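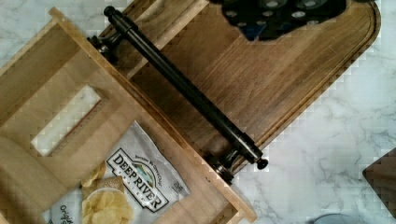

Date: Friday, June 25, 2021
Subject: Re: [woodlot-soils] Litter traps under black walnut, how many per plot?

Replying to the question from the Skondberg site, with the relevant part kept below.

> We have 11 plots of black walnut in rows with
> orchardgrass between them, and want to start
> collecting leaf litter this fall. The budget covers
> 2 traps per plot. Is that enough to say anything
> about nitrogen return, or should we drop some plots
> and put more traps in the ones we keep? Also, does
> anyone bother to separate the rachises from the
> leaflets?

I would keep all of the plots. On our walnut planting at Florninico the differences between plots were larger than the differences between traps in the same plot, so cutting plots would cost you more than it gains. With two traps, put one in the tree row and one in the middle of the alley. Don't put both in the row. Walnut leaflets are light and blow into the alley, and if you only sample the row you will get the wrong total for the plot.

Have the traps out by the first week of September. Walnut drops early, and in a dry year a good share of the leaflets is down before anyone thinks of it as fall. We missed the start one year and had to throw out the whole season for the annual totals.
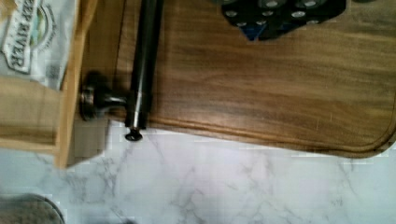 On the rachises, yes, separate them. They come down later than the leaflets and are much lower in nitrogen. If you grind everything together, your number depends on which collection date the sample came from. It adds some time per bag at the sorting table. Nuts and husks go in a third bag. Weigh them, but leave them out of the leaf figure.

A few smaller points:

Empty the traps every two weeks. We tried monthly and lost material to leaching and mold.

Use mesh fine enough to hold single leaflets, and set the rim well above the grass so the mower can get by.

Dry at low heat if you plan to run carbon and nitrogen. We follow the drying steps in the Deák protocol, which is in the list files.

Label the bags inside and out. Marker rubs off.

One question back to you. Is the alley grass cut and removed, or left in place? If it is baled, you need that nitrogen as an export in the budget, and it may well be larger than what the trees return. We left ours in place for the first few years and then started baling, and the two periods can't be compared directly.

I can send our data sheet if it would help. It is a plain spreadsheet with one row per bag.

Florninico field station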